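Members' Forum > Restaurants and Takeaway > Loyalty Schemes and Vouchers

Costix points: change to the redemption rules from August

Posted by: H_VanDijk (Forum Moderator)
22/07/2022

Members are advised that Costix has written to holders of its pizza loyalty card concerning the points scheme. The letter states that from August, points earned at the counter will lapse if the card is not used within 36 weeks. Points earned through telephone orders are to be treated in the same manner. The existing reward of a free medium pizza is retained, although it may no longer be claimed against the lunch buffet.

Members are asked to keep all discussion of this change in the present thread. Duplicate threads will be closed.

Henk Van Dijk
Moderator, Restaurants and Takeaway

Posted by: crust_and_co

I am obliged to the moderator for the notice. My own letter has not arrived. May I enquire whether the change applies to both branches, or only to the one on Claeys Street? The two have not always followed the same rules, and on my last visit the Claeys Street counter declined a voucher which the other branch had accepted without comment.

Posted by: H_VanDijk (Forum Moderator)

The letter refers to "all participating restaurants" and does not list them. I would suggest that members put the question to their own branch before travelling.

Posted by: R.Kovalchuk

I wish to register my disagreement with the new rule. I hold 2,253 points, gathered over a long period of family meals, and I do not order at regular intervals. A customer who visits for birthdays and school holidays may easily allow 36 weeks to pass. It appears to me that such customers are being asked to give up a benefit they have already earned.

I have written to the company and have requested that points earned before August be exempt. I shall place the reply here when it is received. 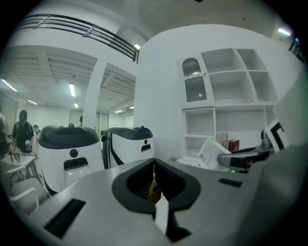

Close view of the opening, with slots to either side

Rostyslav Kovalchuk

Posted by: marinara_minor

With respect to the previous member, I cannot agree. A single purchase of any kind keeps the card in use, and the letter makes this plain in its second paragraph. A garlic bread would be sufficient. I do not regard it as unreasonable for a restaurant to ask that a card be presented once in such a period. Funico allows only six months, and its members have raised no objection here that I can recall.

Posted by: R.Kovalchuk

The comparison with Funico is not a fair one. Funico stated its period on the application form, and those who joined did so with that knowledge. The Costix form which I signed contains no mention of any period at all. I have it before me.

Posted by: oven_shelf_7

Mr Kovalchuk is correct as regards the older form. The version issued to me last year does include the line "terms may be changed with notice", printed beneath the signature box. Members may therefore wish to check which form they signed.

On a separate matter, can any member confirm the present opening hours at Claeys Street? The door states that the kitchen closes at ten. The printed menu gives half past nine, and I was turned away at twenty to. 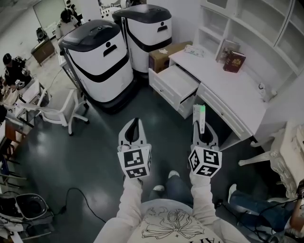 I raised this with the person at the counter, who was courteous and said that the menu was to be relied upon until the sign on the door could be replaced. I was offered a cold slice from the display at half price, which I accepted.

Posted by: crust_and_co

Half past nine is correct for collection. Delivery orders are taken until nine. I telephoned to confirm this and was also told that points may still be used against the lunch buffet until the end of the month, one claim per card.

Posted by: marinara_minor

I would add that the Drostik voucher book contains six vouchers valid at both branches, including two for a large pizza at the price of a medium. These cannot be combined with points. I attempted it.

Posted by: R.Kovalchuk

A reply has been received from Costix. It states that points already held will be counted from the first day of August and not from the date of the last visit. This is an improvement on my first reading of the letter, though it is not the exemption which I requested. I have written again.

Posted by: marinara_minor

I remain of the view that the rule is a fair one, but I accept that the letter ought to have stated the starting date.

Posted by: H_VanDijk (Forum Moderator)

The starting date has been noted and will be added to the first post. Questions on Drostik vouchers should be placed in the voucher thread. Opening hours may continue to be discussed here until a separate thread is opened.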